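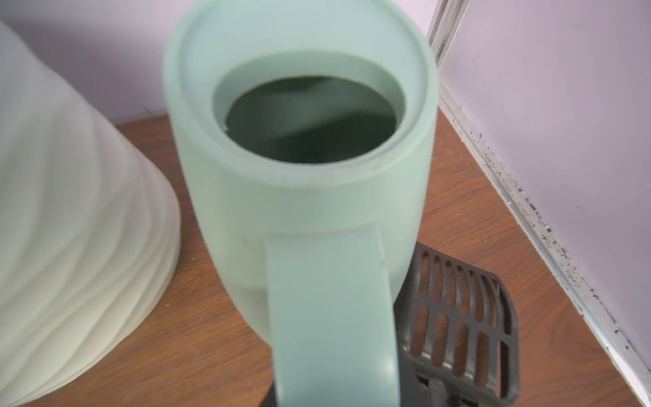 화분은 대개 사랑이 넘쳐서 죽는다. 남의 집 식물을 대신 돌보는 일을 하는 그의 첫마디가 그랬다. "굶겨 죽이는 사람은 생각보다 적어요. 다들 너무 먹여요." 식물 돌봄 업체 틸토우(Tiltow)를 혼자 꾸려 가는 그는 물 주는 도구에는 까다롭지 않다고 했다. 연한 민트색에 손잡이가 넓적한 플라스틱 주전자면 충분하다는 것이다. 주둥이가 두루미 목처럼 긴 황동 물뿌리개를 사는 손님도 많은데, 그런 물건은 사진에 찍힐 때 가장 열심히 일한다고 한다.

그를 만난 곳은 카페 세네오(Ceneo) 창가 자리였다. 옆에 놓인 고무나무를 그는 앉기도 전에 한 번 만져 보았고, 잎 뒷면을 들춰 보더니 별말 없이 커피를 시켰다. 병이 있느냐고 물으니 먼지가 있다고 했다. "숨이야 쉬겠죠. 마스크 쓰고 쉬는 정도로."

이 일을 시작한 지는 2년이 되었다. 그 전에는 회사에서 견적서를 썼다. 계기를 물으면 사람들은 번아웃이나 흙냄새 같은 이야기를 기대하는데, 그의 대답은 좀 싱겁다. 휴가 가는 이웃이 화분을 맡겼고, 돌아와서 봉투를 주었다. 봉투에 든 돈이 그달 야근 수당보다 많았다는 것이다. "식물이 좋아서 시작했다고 하면 듣기는 좋겠지만, 그때 제가 키우던 건 냉장고 안의 대파였어요."

지금까지 다녀간 방문 기록은 902건이 넘는다. 공책에 손으로 적는다. 날짜와 화분 위치, 겉흙 상태를 쓰고 맨 끝에 한 줄짜리 소견을 단다. 몇 쪽을 보여 주었는데 문장이 하나같이 병원 차트와 험담의 중간쯤에 있었다. '거실 극락조, 에어컨 바람 직격. 주인은 모르는 척.' '욕실 고사리, 이 집에서 제일 잘 지냄.' '안방 선인장, 조화로 판명.' 마지막 것은 세 번째 방문 때 알았다고 한다. 그동안 물은 어떻게 했느냐고 묻자 그는 창밖을 보았다.
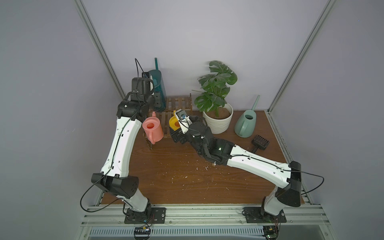

손님은 크게 두 부류라고 한다. 열쇠를 맡기고 연락이 없는 사람과, 열쇠를 맡기고 매일 연락하는 사람. 뒤쪽이 훨씬 피곤하지만 식물 상태도 뒤쪽이 더 나쁘다는 게 그의 관찰이다. "관심이 많으면 자꾸 옮겨요. 어제는 창가, 오늘은 식탁. 식물 입장에서는 이사를 매일 다니는 거잖아요. 짐도 못 싸고." 어느 집에서는 몬스테라에게 영상 통화를 걸어 달라는 부탁도 받았다. 걸어 주었다. 추가 요금은 받지 않았는데 지금은 조금 후회한다고 한다.

개인 집만 다니는 것은 아니다. 사무실도 맡는데, 가장 큰 거래처가 스타스텐트(Stastent)라는 회사다. 화분이 55개 있다. 직원들이 개업 때 들어온 축하 화분을 나눠 키우기로 했고, 그 결과 주인이 없는 화분 55개가 되었다. 리본에는 아직 '번창하십시오'가 붙어 있다. 리본을 떼자고 건의했더니 보낸 분이 오실 수도 있다는 답이 돌아왔다. "아직 안 오셨어요. 리본은 햇빛에 바래서 이제 '번'만 읽혀요."

사무실 화분의 최대 적은 커피다. 마시다 남긴 것을 붓는 사람이 꼭 있고, 그런 사람은 대체로 커피 찌꺼기가 거름이 된다는 글을 어디선가 읽었다. 그는 우유와 시럽이 든 음료를 흙에 부으면 곰팡이와 날벌레가 꼬이기 쉽다는 안내문을 써 붙였다. 효과가 있었느냐는 말에 그는 아메리카노로 바뀌었다고 답했다.

물은 언제 주어야 하느냐는, 그가 하루에도 여러 번 듣는 질문을 나도 했다. 그는 한숨을 쉬지 않으려고 노력하는 얼굴이었다. "손가락을 넣어 보세요. 두 마디쯤. 속까지 말랐으면 주고, 축축하면 그냥 손 씻고 나오시면 돼요." 일주일에 한 번이라는 말은 누가 만들었는지 몰라도 달력 회사 사람일 거라고 했다. 겨울에는 간격을 늘리고, 줄 때는 화분 밑으로 물이 나올 때까지 주고, 받침에 고인 물은 버린다. 이 정도를 설명하는 데 일 분이 안 걸리는데, 손님들은 늘 더 복잡한 답을 원한다고 한다. 영양제 이름이라도 하나 들어야 돈 낸 기분이 나는 모양이다.

죽은 화분 이야기도 피해 갈 수는 없었다. 그가 맡은 동안 죽은 식물이 있느냐고 묻자 대답이 빨랐다. 있다. 인사우랄데(Insaurralde)라는 작은 식당의 로즈메리였다. 1월이었고, 환기한다고 열어 둔 창문 옆에서 밤을 났다. 창문은 식당에서 열었지만 화분을 그 자리에 둔 것은 그였다. 새것을 사 들고 사과하러 갔더니 주방에서는 죽은 줄도 모르고 마른 가지를 꺾어 감자에 쓰고 있었다고 한다. "향은 괜찮다고 하시더라고요. 저는 그날 감자를 두 접시 먹었어요. 조문하는 마음으로요."

정작 그의 집에는 화분이 둘뿐이다. 하나는 손님이 이민을 가며 떠넘긴 산세비에리아, 다른 하나는 이름을 모르는 풀이다. 빈 화분에서 혼자 올라왔고, 물을 줘 본 기억이 별로 없는데도 해마다 꽃이 핀다. 전문가가 이름도 모르고 키워도 되느냐고 했더니, 이름을 알면 검색을 하게 되고 검색을 하면 뭔가 해 주고 싶어진다고 했다.

앞으로의 계획을 물었다. 직원을 들일 생각은 없고, 요금은 올릴 생각이 있다. 책을 내자는 제안도 받았는데 목차를 짜 보니 '물을 덜 주세요'에서 끝나 거절했다고 한다. 커피를 다 마신 그는 일어서면서 카페 주인에게 물수건을 하나 청했다. 그러고는 고무나무 잎을 아래쪽부터 닦기 시작했고, 주인은 계산대에서 잠깐 보다가 물수건을 하나 더 가져다주었다.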